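Questions parents ask me about music lessons at home

How young is too young to start?
I get this one every week! My youngest student was barely out of diapers and mostly banged on a drum, and that was fine. If your kid sings in the bathtub, they're ready for something. Keep it short and silly.

Do we need to buy a piano?
Nope. I started on a beat-up Bisero keyboard my aunt found at a yard sale in Drurkport, and I played it until two of the keys gave up. A used one for 90 dollars will get you through the first year or more. Please don't spend 1,000 dollars before your child has learned a single song.

My daughter wants to quit. Should I let her?
Ask her what she's sick of first. Sometimes it's the songs - I've had kids come roaring back once we dropped the lesson book and learned a cartoon theme. If she still wants out in December, let her go. She may pick up a guitar later (I did).

I can't play anything. Can I still help?
Yes, and I mean it! Sit nearby, clap along, ask for your favorite tune again. My dad couldn't carry a tune and he was the best audience I ever had.

What about rhythm games for little ones?
Paper and plastic cups are great for this. Tap them, flip them, pass them along to a song everybody knows.
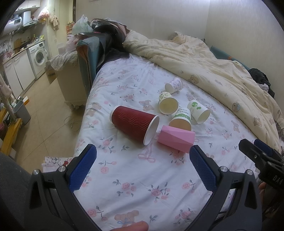
Do you teach online?
I do, in the late afternoon, for families outside Zuvmont. Send me a note through the contact page and tell me what your kid likes to listen to.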